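Urwood Room at the Troldale Social Club
Hall and equipment hire

The Urwood Room is the larger of the two function rooms at the Troldale Social Club. It is let to members and non-members for dances, anniversary dinners, christenings and society meetings. Seating is for 200 at tables or 300 in rows.

Included in the hire
Round tables and stacking chairs
Bukhari two-speaker sound system with two hand microphones
Use of the bar counter and serving hatch
Coat rail in the entrance hall

The floor is 104 feet from the stage steps to the main doors, long enough for line dancing or a full buffet down one side. The stage lifts out in four sections. Please ask for this when you book – it cannot be done on the day.
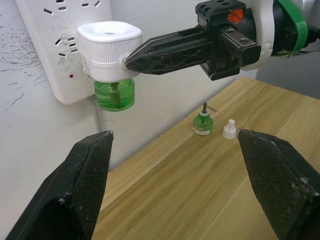

Plug-in liquid vaporizer on a wall power strip.

Extras
The Plolton folding dance floor can be laid in the smaller room on request. Tablecloths are charged by the piece and should be returned unwashed. Bands may bring their own amplifiers, but the Bukhari system must stay where it is.

Booking terms
Members of two years' standing pay the reduced rate. A deposit of $300 holds the date and is returned within two weeks if the room is left in good order. Evening hire ends at midnight, with half an hour after that for clearing up. Candles may be used in glass holders only. Confetti is not allowed indoors.

The room is closed to outside hire for the first two weeks of November, when the club holds its annual meeting and members' dinner.

Rates and terms last updated Jan 8, 2018. Booking forms are available at the club office.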